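Revisión de Plamdale, simulador de cocinas para planificar la compra de brazos manipuladores. Versión probada: la de noviembre, con licencia de un puesto.

El contexto condiciona la valoración. En Dirnunen teníamos que decidir si el presupuesto de automatización del próximo ejercicio cubría un brazo de gama media con pinza de dos dedos o si convenía alquilar. El hardware ofertado por Horgan tiene un plazo de entrega de 38 días y una cláusula de devolución poco generosa. Comprar primero y medir después quedaba descartado.

## Instalación y licencia

La instalación es limpia en Linux. En Windows hubo que actualizar a mano el controlador gráfico y reiniciar dos veces. La licencia va atada al equipo y el traslado a otra máquina exige abrir una incidencia; Ita Nic Aodha, que lleva las compras técnicas, tardó tres días en obtener la segunda clave. El precio anual incluye soporte por correo y excluye la biblioteca ampliada de electrodomésticos, que se factura aparte. Conviene pedirla en la misma oferta.

## Qué se puede medir

El programa calcula alcance, holgura de muñeca, apertura necesaria de la pinza y colisiones con el mobiliario. Exporta a CSV con separador fijo, no configurable. Ejecutamos 201 episodios sobre tareas de encimera: agarrar recipientes, trasladarlos, dejarlos junto al fregadero. De ellos, 39 se interrumpieron por colisión, casi todos con el brazo muy extendido. Ese dato justificó por sí solo el coste de la licencia, pues la base que habíamos presupuestado iba atornillada y la tabla de alcances apuntaba a un carril lineal.

El carril cambia la partida de forma apreciable. Hay que sumar anclaje, canaleta de cable y una parada de emergencia adicional. Skandex lo oferta como conjunto cerrado; Horgan desglosa cada elemento, lo que facilita comparar, aunque el total resulte más alto.

## Calidad de la simulación

La geometría es fiable. Los materiales transparentes y el acero se representan con corrección suficiente para probar cámaras de visión. El contacto es el punto débil: con asas curvas, el cálculo de fuerza oscila y hay que reducir el paso de integración, con el consiguiente aumento del tiempo de proceso. La fricción se ajusta por objeto – no por material –, y eso obliga a repetir trabajo en cada cocina nueva.

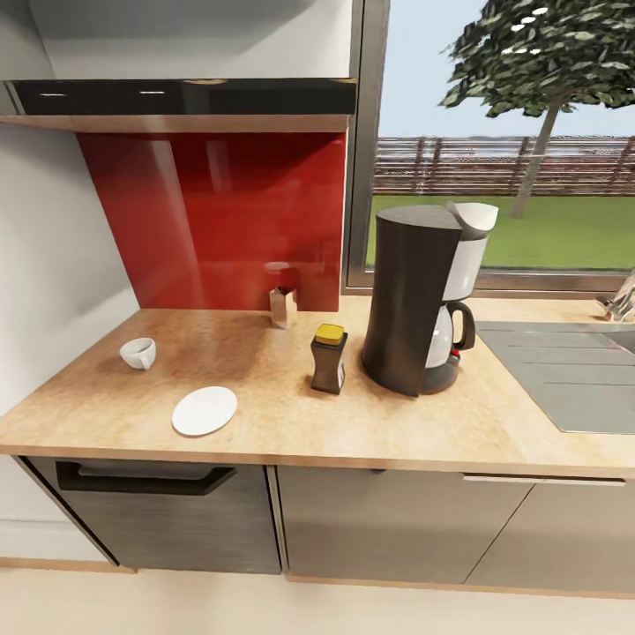
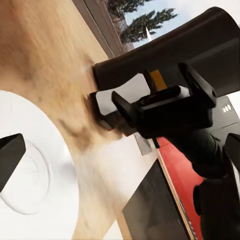

Cafetera de goteo, fregadero de acero y, en la última vista, la pinza sujetando un hervidor negro:

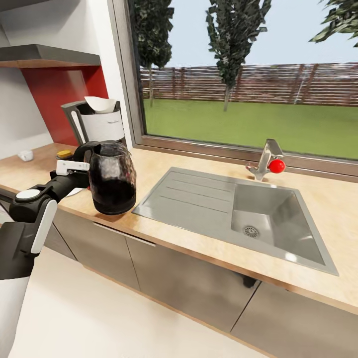
## Coste total

A la licencia hay que añadir una estación con tarjeta gráfica dedicada y las horas de modelado. Las segundas son las que se suelen olvidar: reproducir una encimera propia con sus cotas reales nos llevó más tiempo que toda la campaña de ensayos. Recomiendo reservar una línea separada para ello y no cargarla a puesta en marcha, donde se pierde el rastro.

Tampoco conviene trasladar los tiempos de ciclo simulados al cálculo de amortización sin un margen. El programa no contempla limpieza, cambio de dedos ni esperas del operario. Nosotros usamos los tiempos únicamente para comparar brazos entre sí.

## Valoración

Adecuado para descartar configuraciones antes de pedir oferta en firme. Insuficiente para dimensionar la fuerza de agarre; para eso seguimos exigiendo una demostración con pinza física y piezas nuestras. La renovación queda aprobada por un año, con la biblioteca ampliada incluida, y pendiente de que el proveedor confirme por escrito si la clave flotante entra en el mismo precio.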